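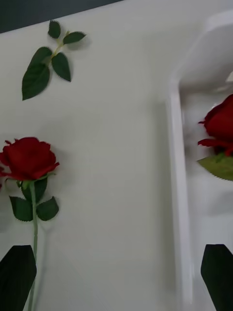 Equipment planning meeting, Mosstead workshop, Wednesday, 9:30 a.m. The main item was what to buy for the flower handling bench in the next budget round, and there was a lot of good energy in the room on this one. The group agreed that artificial roses are a great test for any gripper we pay for: thin straight stems, toothed leaves that stick out sideways, and a layered bloom that has to be held gently. A detached sprig of leaves on the white surface should count as its own item when we compare grippers, and so should a rose lying in the tray, where the raised rim leaves less room for the fingers.

Grippers. Two quotes are in, from Pramero and Haque. Pramero includes spare fingers and a longer service plan. Haque can deliver sooner, and its fingers swap without tools, which everyone liked. Agreed to ask both for a trial unit before any money is committed. Padded fingertips to be priced as a separate line.

Trays. We need 20 more, all one size, with the same rounded rim. White on white was discussed at length. Several people would love to try a colored tray so the wall shows up better from the wrist camera — a cheap change and a fun one to test. Agreed to order 4 in a darker color along with the rest.

Software. The Statis license comes up for renewal in March. We pay for 3 seats and use 2. Agreed to drop one seat and put the savings toward the fingertips.

Second arm. Very popular idea! The bench has space for it, but the power supply would need an upgrade and that has not been priced. Held over until the gripper trials are done.

Actions
Request trial units from Pramero and Haque.
Get a price for padded fingertips.
Place the tray order.
Reduce Statis seats at renewal.
Ask the electrician for a quote on the bench supply.

Next meeting: same room, 9:30 a.m., once both trial units have arrived.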